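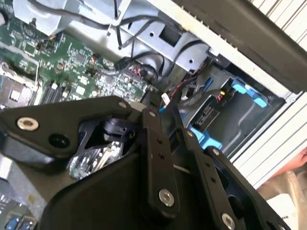
Robotics club: is the Clakier project worth another term?

The Stuklow robotics club has spent most of this year trying to teach an arm to take old desktop computers apart, and the committee has asked me to write it up for the newsletter. I should say up front that I voted against the project when it was proposed, and I've been going along to the sessions anyway, partly to see if I was wrong. I'm still not sure. Some of what follows is more cheerful than I expected to write.

The idea came from Miłosz Laskowska, who leads the senior group. Old office machines get dumped by the pallet, the useful bits are worth recovering, and the work of getting them out is dull and hard on the fingers. So why not have a gripper do it? The students called the project Clakier, and they have been saying "just the drives first" ever since. Drives are held in with coloured plastic latches on a lot of these cases, the sort you press or swing with a thumb. A bright blue latch on a grey metal case is about as friendly a target as you could hope for. If the arm can't manage that, I don't fancy its chances with a motherboard screw.

My trouble with the plan was always the space inside the box. A desktop case looks roomy until you lower something mechanical into it. There are cables looping over the board, plugs sticking up where you'd like to put a finger, and memory slots you really don't want to lean on. The gripper the students have is a chunky black thing with link arms and bolts on the outside, and every one of those bolt heads is something for a wire to catch on. A person reaching in feels the snag and backs off. The arm feels very little, at least so far.

What they have done well

The students did their homework on the latch itself. Before the arm went anywhere near a case, the juniors built a practice bay out of scrap so that the seniors could rehearse the push and pull without wrecking anything. They also wrote down every attempt, including the embarrassing ones, which is more than I can say for some adults I've worked with.

By the end of last term the log had 356 attempts in it. In 238 of them the latch was released and the drive came free without a person stepping in. That's about two in three, and I'll admit it's better than I predicted at the start of the year. Genowefa Wróbel, who is in Year 11 and keeps the log, would like it noted that the early tries drag the number down. Fair enough. I would like it noted that all of those attempts were on the same model of case, placed in the same position on the bench by a student who knew precisely where it had to go.

That second point matters. When the group tried a different case, with the bay turned the other way, they had 20 goes at it and got 3. Miłosz calls this a baseline. I'd call it a fair warning about how little carries over from one box to the next, and the pile in the storeroom has a lot of different boxes in it.

What bothers me

Cables, mainly. The power lead to a drive has to come off before the drive does, and for now a student unplugs it by hand. The log counts the attempt as unassisted because the clock starts after the plug is out. I raised this at the Vonow meet-up and was told that everybody does it that way. Perhaps they do. It still means the headline number leaves out the fiddliest part of the job, and parents reading that number on the club page won't know it.

I also wonder who ends up doing what. A good half of each session goes on setting up, adjusting the camera and waiting for somebody to sort out the software. The two or three students who write code are having a terrific time. The others hold cables. When we ran the old line-follower challenge the robots were much less impressive, but every kid had one of their own and every kid broke it and fixed it. I'd be sorry to lose that altogether.

And there's the plain question of speed. Genowefa can strip the drive out of one of these cases with her bare hands in less time than it takes the arm to line itself up. She's quite proud of this, and so she should be.

In its defence

Attendance is up. A few students who had drifted away came back when there was real hardware on the bench, and they've learnt the inside of a computer in a way no worksheet was going to teach them. Ask any of the Year 8s to point out the processor socket or a fan header and they'll do it without hesitating. If that were the only result I'd struggle to call the year wasted.

The Kurek round

The club has entered Clakier in the Kurek student showcase in October. The judges supply the case on the day, so the careful bench position won't help, and I think that's exactly the test the project needs. Miłosz has agreed that the cable will be included in the timing from now on, and the club page will be changed to say how the earlier attempts were counted.

Whether the project carries on after that will be decided at the club meeting on September 15, 2026, before the showcase, which seems to me the wrong way round. I've asked for the vote to be put off until the results are in. Members who agree, or who think I'm being a grump, should put their views in writing beforehand.

We are still after old desktop cases of any make, with the drives wiped or left out. Different colours of latch are especially welcome.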